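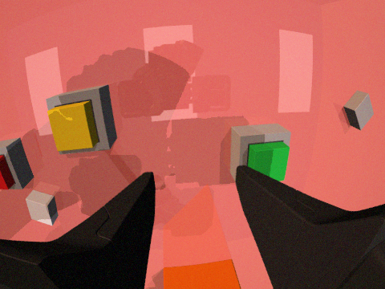

그림 1. 벽과 바닥, 천장을 연어색에 가까운 분홍으로 통일한 실내 렌더링

공용 열람실 벽면 색채와 체류 시간 조사
3조: Brisa Sandoval, Macario Cuautle, Suqin Lei

1. 조사 동기
우리 학교 공용 열람실은 3월에 벽을 다시 칠했다. 동쪽 열람실은 분홍 계열, 서쪽 열람실은 기존의 회백색 그대로이다. 두 방은 면적과 좌석 배치가 같아서 색에 따른 차이를 비교하기에 알맞다고 보았다.

2. 조사 방법
출입 기록에서 입실과 퇴실 시각이 모두 남은 1748건을 골라 방별로 나누었다. 이어서 이용자 75명에게 설문지를 돌렸다. 문항은 밝기, 눈의 피로, 집중 정도, 다시 이용할 의향 등 일곱 개이다. 기록 정리는 Macario Cuautle, 설문은 나머지 두 사람이 맡았다.

3. 결과
평균 체류 시간은 두 방이 거의 같았다. 오전에는 서쪽, 오후 4시 이후에는 동쪽 이용자가 조금 더 오래 머물렀으나 차이가 작아 색의 영향이라고 말하기 어렵다. 설문에서는 분홍 방이 따뜻해 보인다는 답이 많았고, 오래 보면 눈이 피로하다는 답도 있었다. 집중 정도에는 뚜렷한 차이가 없었다.

4. 한계
동쪽 방은 오후에 해가 들지 않아 조도가 다르다. 조도계를 빌린 기간이 이틀뿐이어서 이 조건을 보정하지 못했다. 시험 기간 기록이 섞여 있는 점도 결과에 영향을 주었을 수 있다.

5. 후속 과제
같은 방에서 조명만 바꾸어 다시 측정할 계획이다. 설문 문항 중 '편안함'은 뜻이 모호하다는 Soledad Cervantes 선생님의 의견에 따라 두 문항으로 나눈다.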